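Keeping paperback romances in good order

Old paperbacks go yellow whatever you do, but you can slow it down. Keep them out of direct sun and away from radiators. A north-facing wall is best, and an inside wall is better than an outside one.

Stand them upright, fairly snug, with room for a finger between every few. Large sagas, anything past 469 pages or so, are better laid flat, two or three deep.

Dust the top edges in July and again before winter. Hold the book shut and brush away from the spine with a dry, soft paintbrush.

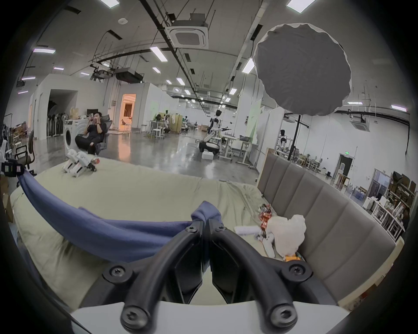
A blue-grey cloth stretched out over the bed.

For a musty smell, put the book in a lidded box with an open tub of bicarbonate of soda — not touching the pages — and leave it for a week. Repeat if needed.

Loose covers can be put back with a thin line of PVA along the spine. Wrap in greaseproof paper and leave under a weight overnight. Sticky tape turns brown and takes the print with it when it comes off.

Jean Lindsay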